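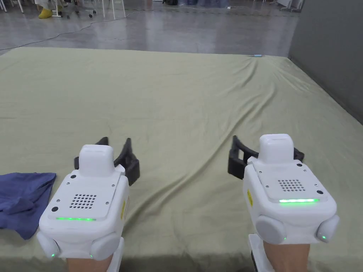
green sheet is down. folding day

Jurgita Mägi
ok folding thread, because three people asked and I keep answering in bits

first thing is the sheet. big plain one, green, goes over everything before any clothes come out. pull it out to the corners, then walk away from it. do not iron it. I have seen people iron it

it creases. you smooth it, you lean on it, it creases again. fine. smooth the strip right in front of you and leave the rest alone

why a sheet at all - lint. dark knits pick up whatever was on the surface before, and then you're standing there with the sticky roller undoing it all. the sheet goes in the wash Monday and takes the fluff with it

also you can see things on it. black sock on a dark bedspread = gone til spring

height matters more than anybody's folding method imo. mine used to be the bed, low one, and by the end of a load my back was done. get it up near your hips if you can. kitchen table, ironing board for the small stuff, whatever

okay knits

knits do not go on hangers!! I don't care how nice the hanger is. my mother had the padded ones from Rebane, satin, very fancy, and every cardigan in that closet had little horns on the shoulders

lay it face down. arms in across the back. not folded neatly into a zigzag, just in, flat, pointing down a bit so the cuffs don't make a lump

then bottom up. halfway for a shelf, thirds for a drawer

if your drawer is shallow go one more and you get a long band. lies flat, stacks ok, you can see the color from above. I like the band. my sister says it looks like a draft stopper

ends never behave on the band. soft knit just doesn't hold an edge, it slumps. tuck once, and stop. if you tuck four times you've made a pillow

someone in replies asking about folding boards. I had one, the Jillent flip thing. great for tees, very satisfying, kids fight over it. useless for anything chunky, the sweater just slides off the flap

also it lives behind the wardrobe now and falls over at 2 in the morning so make of that what you will

tees then, quick, becuase everyone knows tees

face down, sides in, sleeve back on itself, up in thirds. stand them up in the drawer like files. if they flop the drawer's too empty, lean a book in there or something

print on the outside or you will open every single one looking for the one with the boat
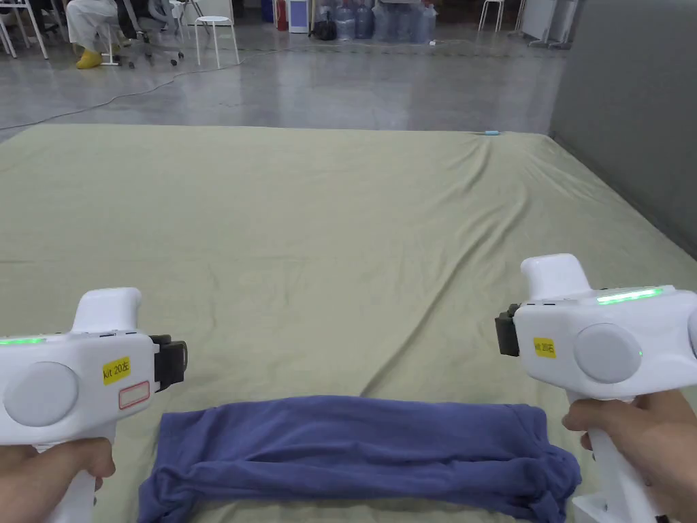 right, where was I. soft stuff. order matters

big things first, always. I used to save sweaters for the end as a treat (?) and by then there's piles everywhere and no room to lay one out flat. now it's sweaters, pants, tees, small things. clear as you go, stack goes on the chair, chair goes to the bedroom

keep the edge closest to you free. that's your working bit. finished stacks go to the far side or off completely. the minute I park a stack in front of me I end up folding against my own stomach

one thing at a time down on the sheet. I know. I KNOW. I also dump the basket out. then it sits in a heap getting wrinkled while I hunt for matching socks and resent everyone

smooth with a flat hand from the middle out. don't drag. dragging stretches the hem and then the fold line runs off crooked and you start over

pants: one leg on the other, crotch bit tucked in so you've got a straight line, up in thirds. jeans same. leggings roll them, life is short

towels don't get done here, they go straight in the bathroom and get folded on the edge of the tub. different department

pillowcases, fold and stuff the rest of the set inside one. everybody has heard this one. it works though, I held out 8 years for no reason

fitted sheet - no. next question

fine. corners into corners, lay it down, fold the wobbly sides in so it's a sort of rectangle, keep going till it's small. put it under the flat one. done, door closed

reply asking what I wash knits in. Flukora, the one in the gray bottle, cool cycle, half what the cap says. seriously half. too much and they come out kind of stiff and then they fold like cardboard

dry flat. I've got the Ostis rack, the one with the mesh tiers, top tier sags but it's been up and down those basement stairs so many times I forgive it. not the line. line gives you peg marks and long arms

and let them finish drying before you fold!! feel inside the cuffs and the bottom band. those are last, every time. if you fold it damp it smells like a pond by the weekend

pilling - do it before folding while it's flat anyway. little shaver, light hand, go over a seam and you'll have a hole. ask me about the purple one. don't ask me about the purple one

storage for winter ones, since it's September and half of you are going the other direction right now and getting them OUT

air them first. overnight over a chair back. shake. then refold, don't just put the old fold straight in the drawer, that line gets baked in if it's been sitting since spring

move the fold a couple inches from where it was. sounds fussy, takes no time

cedar blocks yes, but sand them once a year or they're just blocks. lavender bags smell nice. I would not bet a good sweater on them

heaviest at the bottom of the stack. obvious until you're tired. and not so high that you have to lift the whole tower to get the one you want, or it's all wrecked in a day

ok somebody wants to know how long all this takes. a full basket, 19 minutes, podcast on. longer if it's sock heavy

socks since we're here. no balls. balls kill the elastic. lay them flat, one on top of the other, fold over, stand them up. if one's missing it goes in the bag on the door handle and it gets til the end of the month

the bag has never once been empty

kids clothes: fold the small ones in half and stop there. they're getting pulled out by the fistful. I did proper thirds on baby stuff for a year and I'd like that year back

things I stopped folding: underwear, pajamas, anything for the gym. basket each. shut the drawer

things I will fold forever: knits, good tees, tablecloths. tablecloths get a cardboard tube if you've got one spare, no creases down the middle at dinner

q about sheet size. whatever you've got that hangs over the edges a little. an old double does it. too small and it walks around while you're smoothing, and you're chasing it all afternoon. tuck the near edge under if it slides

q about color. plain. mine's green becuase it was the one nobody wanted on their bed. patterned ones make my eyes go funny when I'm hunting for a loose thread

last q, someone saying their cardigans come out of the drawer with a hard line across the front. you're folding on the button side. face down, buttons done up, top one and bottom one at least, fold toward the back. line ends up behind you where only the bus can see it

and zip-up ones, zip to the top, otherwise the two fronts drift apart and you get that wave

ok kettle's on, there's still a stack of pants on the chair. will do table linens another day if people want. somebody remind me about the napkins

edit: yes you can do all of this on the floor. no I will not be getting down there with you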